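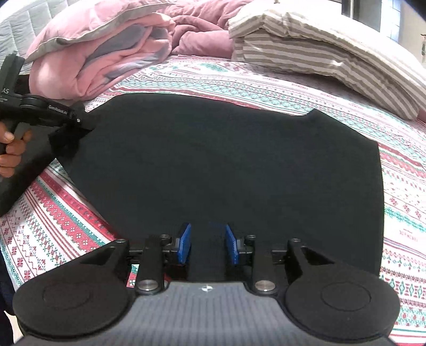 List: pindari-users
Subject: Re: keypoint picker puts the collar on the bedsheet
In-Reply-To: your message of Tuesday night

> We run Pindari's cloth branch on shirt-folding episodes from two hand-held
> grippers, fisheye on each. The segmentation was fine for weeks. Then
> we got a batch shot on a printed sheet and the keypoint picker lost its
> mind. It puts the left shoulder on a diamond. It puts the hem on a stripe.
> On one episode it found four sleeves.
>
> We tried raising the mask threshold. We tried lowering the mask threshold.
> Would more data help? We have 472 episodes and could get to 3000 by the end
> of June if somebody tells us it isn't a waste of June.
>
> Also, is undistort-then-segment still the recommended order? The wiki says
> yes on one page and no on another.

The wiki is wrong on both pages, which takes some doing. The page that says yes was written for the old lens model, and the page that says no was written by me in a bad mood. Longer answer below.

I pulled one of the episodes you uploaded, the black T-shirt on the white sheet with the red and teal bands, and ran it through the current head of the cloth branch. I got your shoulder on a diamond too, so congratulations, it's reproducible.

First, the mask. Your shirt is plain matte black and the sheet is mostly white, so you'd think this would be the easiest segmentation problem anyone has sent in this year. It is, as long as you only look at the shirt. The trouble is the other dark things. The sheet has dark navy in the print. The gripper arms are black, the two big discs on either side of the body are black, and there's something dark along the lower left that I'd bet is a trouser leg. The picker takes the largest dark component and then, helpfully, merges anything within 28 pixels of it. The arms run right up to the hem, so the hem joins the arms, the arms join the discs, and now your shirt has wheels. I suspect that's also where your four sleeves came from, though I haven't seen that episode.

No threshold will fix this. Turn off the merge:

cloth.mask.merge_radius = 0

and give it a static mask for the tool. The near gripper's body and discs don't move in its own camera, so you can paint that mask once per rig and forget it. The jaws do move. For those, use the swept mask, which is the union of the jaw area from fully open to fully closed. It's greedy and it will eat a little of your hem, but the hem fitter copes with gaps much better than it copes with extra hem.

The other hand is harder. In this view it comes in from the left edge and has the shoulder corner pinched in its jaws, and no static mask is going to cover a thing that wanders wherever the operator likes. We have a small detector for this in tools/otherhand. It was trained on the Okia rig, so it has strong opinions about what a gripper looks like, and yours will need a little fine-tuning. I labeled 300 of your frames last night while waiting for a build and it was already decent. I'll push the weights once I find out which of our three storage buckets is the real one.

Second, the shoulder. This one is our bug. The corner scorer runs on the raw image gradient and only afterward asks whether the point is anywhere near the mask boundary. On a plain sheet you never notice. On your sheet, with diamonds, zigzags, crosses and stars in rows, you have handed a corner detector a buffet. It fills up on diamonds and has no room left for your shirt. The fix is to score corners on the mask contour and leave the image gradient for tie-breaks. There's a patch on the branch named staltska-contour. It passes the tests, but we have two tests.

One warning about that patch. When a corner is pinched, the fabric bunches at the grasp and the contour there doesn't look like a shoulder anymore, it looks like a tool holding some cloth. Please don't ask the picker to find a corner that a gripper is sitting on. If the other hand is closed and touching the mask, take the keypoint from the jaw tip and mark it as held. The planner already accepts a held flag. It ignores it, but it accepts it, and I'll wire it up this week.

Third, the order. Segment first, on the raw fisheye, then undistort the contour. The segmentation net was trained on raw frames and it likes its world round. If you undistort first, the edges get stretched into soup, and in your frames the edges are where the tools live. But do undistort the contour before you fit anything to it. In your raw frame the sides of the shirt bow outward, and the fold planner, which believes in straight side seams the way some people believe in horoscopes, will read that as a much fatter shirt and put the fold line in the wrong place. The call is contour_undistort(), and it wants the calibration of the camera that took the frame. It won't complain if you give it the other one. Ask me how I spent Tuesday.

As for more data: I wouldn't spend June on it. Going to 3000 episodes with the merge still on will get you a very well-trained shirt with wheels. Turn off the merge, apply the contour patch, rerun the 472 you have, and send me the list of failures. If what's left is mostly folded or piled bedding getting counted as garment, then yes, collect more, and vary the bedding. That pink comforter at the head of the bed hasn't caused trouble yet next to a black shirt. Put a pink shirt down and I expect we'll be hearing from you again.

Somebody asked off-list whether the Căpraru depth filter would make all this go away. I tried it on an older batch of ours. A T-shirt lying flat is, to a depth filter, a slightly optimistic part of the bed. It did find the pillow every time.

Please reply with your config file and the commit you're on. The whole file, not the lines you think matter. The last three bugs I chased were in the lines people didn't think mattered, and two of those people were me.

-- 
cloth branch maintainer, Pindari
the build is red, I know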